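Equipment planning meeting, August 19, 2022
Tullatgate office, back room. I took notes again, so blame me for any gaps.

**Budget**

We have $493 left in the small equipment line until November, and that has to cover everything on the wish list that isn't the robot itself. I read the list out loud and we all groaned a bit (it's long!). Spare labels and cable ties got a quick yes. The second tool cart got a no for now.

**Tables**

This took up most of the hour. The book shelving job needs two tables at heights that stay put, and I'd love for us to stop borrowing from the front office every time. Rolland quoted us $261 for another standing desk, delivery included, and Mevine still hasn't written back. I said I'd rather go with Rolland than wait, and the room mostly agreed, though there was a fair point about whether rounded corners are a pain when you push two tops together. You do end up with a gap. We went back and forth on that for longer than I'd like to admit! 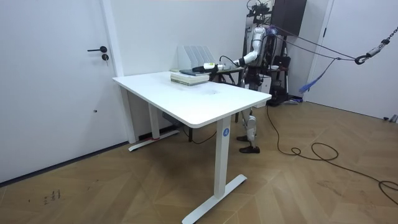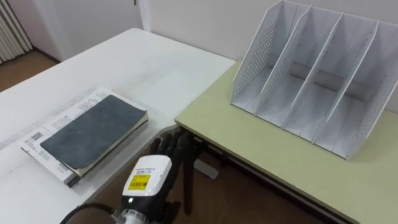 Anyway, the gap can be handled with a filler strip, and we can make that ourselves. Agreed: order one desk from Rolland, white, and measure the strip once it's on site.

**File organizers**

The job sheet calls for books to end up upright in the slots, and I want 2 more organizers so we can try different slot widths. Fitley has a few kinds in their catalog. I'll ask for prices before we commit to anything, and if they're silly we'll just wait for the new budget.

**Cables**

We need floor covers. I asked for flat ones that can be lifted easily, and somebody suggested moving the power drop to the ceiling, which I love but can't pay for out of this line. Parked until November.

**To do**

- Me: place the Rolland order, email Fitley
- Me again: one last nudge to Mevine, just to be polite
- Everyone: send me your cable cover links, please, with lengths!

Next meeting once the desk arrives.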